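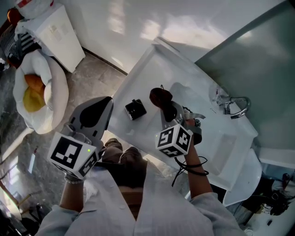
Checking Gripper Tracks Before You Train

By Gøran Lie
July
Print this page | E-mail this page

A handheld gripper recording is only useful if the software knows where each gripper was at every moment. We get that from the marker cubes, using a small tool called Prydderch. These steps take one recording from raw video to a file the planner can read. They assume you have Prydderch installed and the head camera already calibrated.

1. Load the recording

Open a terminal in the session folder and type:

prydderch load session_163

The tool prints the number of frames it found. My test session has 2624. If the number you get is much lower than you expect, copy the files over again before going on.

2. Assign the cubes

Each cube carries its own set of marker codes. Open cubes.txt and enter one set under "left" and the other under "right". Get this backwards and nothing will fail – the tracks will look fine and the robot will reach with the wrong arm.

3. Run the detector

prydderch detect --both

A cube needs at least one readable face. Two faces give a much steadier angle. Small, bright rooms are the hardest test. In a bathroom, white walls and a white sink push the exposure around, and a mirror may show a second copy of a cube. A reflected code is flipped, so the detector normally throws it out, but leave the "reject_mirrored" setting on in case someone has changed it.

4. Fill the gaps

Markers drop out when a wrist turns or a hand passes in front. Prydderch fills any gap up to the limit in "max_gap", which is in milliseconds. I leave it at 163. Anything longer is marked as missing, and you should let it stay missing. I once set the limit to 1000 and got a smooth path that went straight through the front of a vanity.

5. Line up the jaws

The jaw opening is logged on its own clock. Run:

prydderch sync --jaws

Then step through a moment where the jaws close on an object. The width curve should go flat on the same frame the fingers stop moving. If it is off, change "jaw_offset" and run sync again.

6. Export

prydderch export --format esesus

Esesus is the planner we use at Grindton, and it wants positions in meters. Older copies of the exporter wrote millimeters. Open the first few lines and look: a hand position of 985 means you have the old copy.

Keep the raw video until the replay has passed. The replay steps are on the Trirnden page.

Last updated: July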